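Kitchen automation at Warnside

From the Lunde Workplace Encyclopedia
Jump to: contents, see also

Kitchen automation at Warnside refers to the use of gripper-equipped manipulators for handling tasks in the staff kitchen of the Warnside works, a site operated by Jernero. The system is known on the site as Kulelau, after the control software. It carries out a limited set of repetitive jobs, mainly the loading and unloading of small ovens and the movement of items between work positions. Cooking decisions, cleaning and all contact with diners remain with the kitchen staff.

Contents
Background
Equipment
Tasks
Effects on staff
Training
Criticism
See also

Background

The Warnside kitchen serves up to 600 meals over a working day, in 3 sittings. Before the system was brought in, the bread and reheating station was staffed throughout each sitting by one person, who stood at the ovens and did little else. The post was unpopular and was filled by rotation. Short burns to the forearm were the most common entry in the kitchen accident book.

Jernero had already used similar manipulators in its packing hall. The kitchen installation reused the same arm type and the same maintenance contract, with different fingers and a lower speed limit. Work on the layout began in August, during the summer reduction in canteen hours, and the station returned to full service the following month.

Equipment

Each manipulator ends in a parallel gripper with two black fingers. A small camera is mounted close to the gripper and supplies the view used both for guidance and for remote checking by the operator. The fingers close under a force limit set separately for each class of item. Soft goods use the lowest setting.

The ovens are ordinary countertop toaster ovens with drop-down doors and rotary knobs. No electronic link exists between oven and arm. The choice of unmodified appliances was made on cost grounds and also allows staff to work the station by hand when the arm is out of service.
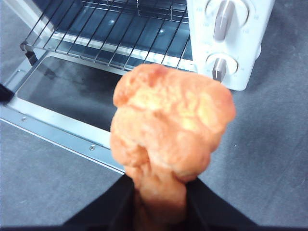 Gripper holding a bread-like item in front of an open toaster oven.

Tasks

Work at the station is divided into cycles. A standard cycle consists of picking up an item, approaching the oven rack, releasing, withdrawing and confirming. The approach is the slowest part. Wire racks reflect light strongly and their bars can be mistaken for one another, so the arm pauses before crossing the line of the open door and takes a second reading of its position.

Items of irregular shape cause most of the interruptions. A rounded top with a narrow base can be gripped securely only low down, and the software has to choose between a firm hold and clear sight of the rack. If it cannot settle on a grip within a fixed number of attempts, the cycle stops and a lamp calls the attendant. The attendant may place the item by hand, turn it and restart the cycle, or take it out of the run.

Transfer work away from the ovens is handled in the same way but at higher speed. It includes reaching over raised edges and rims, for which a minimum clearance is set in the Kulelau task file. Clearances are checked at the start of every shift.

Effects on staff

No posts were removed when the system was introduced. The oven post was replaced by that of station attendant, which covers the arm, the servery shelves and the allergen labels. Attendants are on the same grade as the former oven post, with an allowance for those who have completed operator training. The grading was disputed for some time and was settled only after the attendants' duties had been written down in full.

The pace of work has changed more than its amount. Under the earlier arrangement the busiest minutes fell at the start of each sitting. Calls from the arm are spread across the whole sitting and cannot be predicted, and attendants describe their work as lighter but more broken up. A site survey found that 73 per cent of kitchen staff would not wish to return to the old rota. The same survey recorded complaints about the sound of the call signal, which was later lowered in pitch.
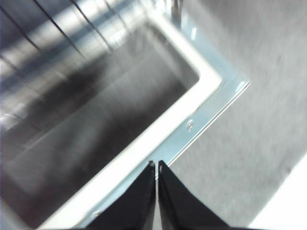 Naveed Sandhu objected, in a comment later added to the survey report, that the figure said little about the attendants themselves: most of those who answered had never worked the station, and the ones who had were being asked to choose between two rotas when what they wanted was a say in how often the arm was allowed to call them. He asked that the limit on attempts be set by the people on shift.

The request was met in part. Attendants can now raise or lower the number of attempts before a call, within a range fixed by the maintenance contractor. Changes are logged by shift and not by name.

Training

Operator training takes 2 days. The first covers safe approach, stopping and restarting, and manual working of the ovens. The second covers the task files and the camera view. Refresher sessions are given after any change of gripper fingers.

Criticism

Objections to the system have centred on dependence on the maintenance contractor, who must attend for any fault above the wrist joint. During such visits the station reverts to hand working, and newer staff have had less practice at it. A monthly session without the arm was added to the rota for this reason.

See also

Collaborative handling
Job rotation
Jernero packing hall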